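搜索笔记 输入关键词 搜索

琴房笔记:回南又黄梅,琴和胶都不太开心

2026年6月11日 星期四

早上一进门就闻到那股味道,旧木头、虫胶,再加一点点抹布味,老伙计了,一年一回。地砖摸上去是黏的,靠后墙那排琴盒的铜扣又蒙了一层雾。先把窗关了(昨晚谁走的时候开了一扇缝?我怀疑是我自己),开了 Nelix 除湿机,然后才去烧水。

这篇主要记三件事:那把民谣吉他的面板,湿度计对表,还有鱼胶为什么老是不肯干。顺带记一下茶水台,反正也是防潮。

面板鼓包那把

就是上个月底送来的那把旧云杉面板吉他,客人说弦距高得没法弹,问是不是琴颈弯了。我拿直尺靠了一下,琴颈好得很!是面板在琴桥后面拱起来了,拱得还挺明显,侧着光看像一张吃饱了的肚子。琴桥后沿塞得进一张名片,再往里就塞不动了,说明胶还没全开,运气不错。

天佑的意思是直接拆琴桥重粘。我不太同意,我想先让它干下来再说。面板湿胀的时候你把琴桥粘得服服帖帖,等秋天一干,面板缩回去,那条胶缝还得再受一次罪。我们俩站在台子边上争了半天,最后各退一步:先放进干燥柜里放14天,每隔几天看一眼,到时候拱度要是没下来,就听他的。

干燥柜其实就是以前放乐谱的那只旧柜子,门缝贴了毛毡条,底层放一盘硅胶,新装了300克,橙色那种,吸饱了会变绿。以前用过蓝色的,里面有钴,思咏不喜欢,就全换掉了。盘子上面盖一层纱布,别让珠子滚得到处都是。去年有几颗滚进一把大提琴的 f 孔里,倒了一下午才倒干净,那声音我到现在还记得,沙啦沙啦的,像雨棍。

弦没有全松,只降了一个全音多一点。全松的话琴颈会往后走,到时候又多一件事要查。音孔里没放加湿条,这个季节谁往琴里放水谁就是跟我过不去。

看拱度的方法记一下,免得下回又各量各的:直尺横放在琴桥后面,两头离琴边一样远,从中间往下看缝。直尺就用抽屉里那把边角磕过的,别换。尺子换了,前后的数就没法比了。

湿度计对表

墙上那只 Parnley 指针式的,我一直觉得它偏乐观。思咏拿来一只电子的,两只并排一放,差得让人心凉,电子的已经在叫了,Parnley 还安安静静待在绿区里。

那就用盐来对,老办法。一个瓶盖,装食盐,滴水,调成湿沙子那样,不能有明水浮在上面。跟湿度计一起关进密封袋里,放到第二天早上再看,食盐饱和了,袋子里大概会稳在百分之七十五上下。第一次我水加多了,盐都化了,作废。第二次是思咏弄的,她的湿沙子手感比我好,她说跟调沙画是一回事。

结果:Parnley 确实偏低,背后有个小螺丝,我用眼镜起子拧了一点点,再放一晚,这回对上了。电子的那只差得很小,不动它了,在背面贴了张纸条写上要加多少。指针式的其实别太信,弹簧疲了还会慢慢跑,每年梅雨前对一次,入冬前再对一次。

顺便,湿度计挂的位置也不对。原来挂在外墙上,墙是凉的,它读的是墙边上那一小层空气。现在挪到工作台侧面的柱子上了,跟琴一个高度。挪完看着有点别扭,习惯就好。

木料那边

Choi 木行送来的那批云杉还立在架子上阴干,每块之间垫了小木条。我挑了一块当称重样板,用铅笔在端头写了记号。今天早上称是487克,先记在这里,下回称完写在旁边。称的时候把除湿机关掉,上次那个风把秤吹得一直跳,我还以为秤坏了,差点拆了它。

端头封的蜡有一块掉了,补上了。不补的话端头跑水跑得快,里外一打架就裂,裂了就只能拿去做音梁,心疼。靠窗那几块我往里挪了一格,下午的太阳会斜进来晒到最外面那块,它已经有点往一边翘了,翻个面再看看。

玫瑰木指板料没动。那几块放了好几年,脾气比我稳。

鱼胶

这个要多写两句。天佑补低音提琴的面板边缝,用的是鱼胶,照平时的时间松了夹子,结果一碰就滑开了。他以为胶坏了,闻了闻也没臭,重新泡的一锅还是一样。我觉得就是天气,胶是靠走水才硬的,空气里全是水,它往哪儿走呢?

试法:同一锅胶,粘几对小木片,一份放在台上,一份放进干燥柜,夹子一样紧。台上那份到下班还是软的,用指甲能压出印。柜里那份已经能掰了,断口带着木纤维,胶是好的。所以这两个礼拜凡是用动物胶的活,夹子都多留一夜,小件粘好进柜子。低音提琴进不了柜子(它连门都快进不了),就在缝边上支一盏白炽灯,离远一点,慢慢烘。别用热风枪!别用热风枪!漆会起泡,去年那把的账我还记着呢。

另外胶锅的水不要烧开,泡胶粒的水没过胶粒就够了,别贪多。本来就嫌它不走水,还往里加,自己为难自己。胶锅重新热起来大概要35分钟,要粘东西提早开。

茶水台

潮气对零食也一样不客气。茶水台上那些袋装的都收在透明塑料盒里,炸得脆脆的那种,有一袋是自封口的,橙色的,挺香,吃的时候记得把口压到底,从一头捋到另一头,听到响再放回去。我上礼拜吃了一片软的,口感像湿纸板。硅胶包别乱扔,攒着,琴盒里用得上。 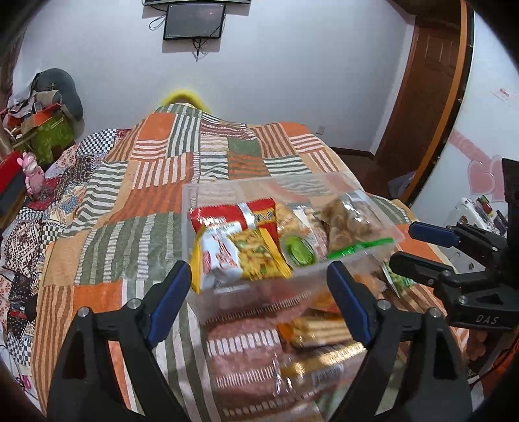
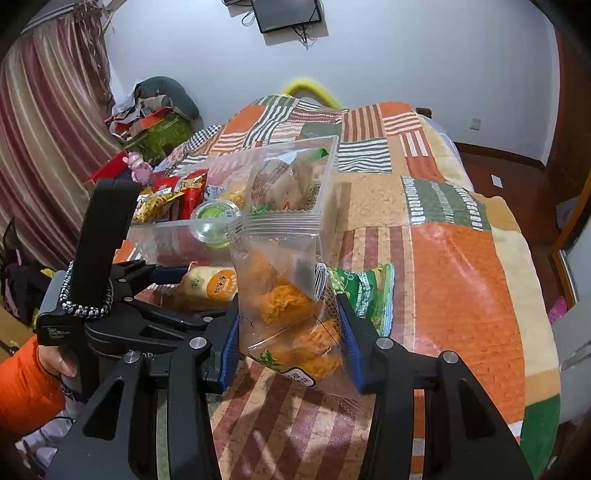
琴盒和弓

后墙那排琴盒全部挪开,离墙留出一只手掌的宽度,底下垫了木条。有两只盒子的绒布里面已经起了霉点,灰白色,一小片一小片的。拿软刷子在门外刷,戴口罩,别在屋里刷,在屋里刷等于播种。刷完敞着盖子吹风扇,不要晒,绒布底下那层胶一晒就卷边。

有一只盒子里的味道实在去不掉,是客人 Kistlow 牌子的旧盒,里面的泡沫已经开始掉渣了。我给客人留了话,建议换一只,琴先放在我们的备用盒里。备用盒把手有点松,螺丝我拧紧了,还是别用它走远路。

弓的事是思咏在弄。天一潮弓毛就变长,拧到底都嫌软,客人打电话来问是不是弓坏了,一天能接好几个这种电话,我都快背下来了:没坏,潮的,先别急着换毛,用完一定松开。真有一支是要换的,换毛的时候她特意留得比平时略长一点点。我一开始没看懂,都已经嫌长了怎么还留长?她解释说,现在的毛是湿着量的,等冬天开了暖气毛一缩,留短了螺丝就松不开,弓杆一直绷着,会歪。嗯,有道理,记下来。冬天那几支松不开的弓(一月份那阵子)多半就是这么来的。

镶口的小木楔也一样,湿天削得刚刚好的,干了会掉。她削的时候多留一丝,用手推进去要有点费劲才行。

除湿机

Nelix 的水箱早上倒一次,下班前再倒一次,忘了倒它就自己停,停了也不响,只亮一个小红灯,背对着工作台根本看不见。我把机器转了个方向,灯朝里。滤网洗过了,灰厚得像毛毯。排水管那头有个接口,理论上可以直接接到水槽,管子太短,差一截,得找一根粗细一样的,天佑说他家里有一段洗衣机上换下来的,先拿来试。

还有,别图快把湿度一下子拉太低。琴跟人一样,急不得。慢慢往下走,隔一天看一次,窗关着,后门进出随手带上,我说的就是我自己。

待办

民谣吉他:下次看拱度,把尺子和琴一起放好
低音提琴边缝:灯再烘一晚,明天早上松夹子,先松中间那只看看
云杉样板:再称,写在端头旁边
橙色硅胶:变绿的那盘进烤箱低温烘回来,别跟天佑的午饭一起烤
弓毛:存货不多了,思咏列单子
水管:等天佑
给那位低音提琴的客人回电话,说要晚几天

雨又下起来了,屋檐那边漏的位置跟去年一样,桶已经放好。

相关笔记
虫胶片怎么存才不结块
琴桥后沿开胶的几种看法
弓毛换多长:夏天和冬天
旧乐谱柜改干燥柜
端头封蜡,蜡用哪种

最近更新
低音提琴边缝返修
指板料入库
工作台台面重新刨平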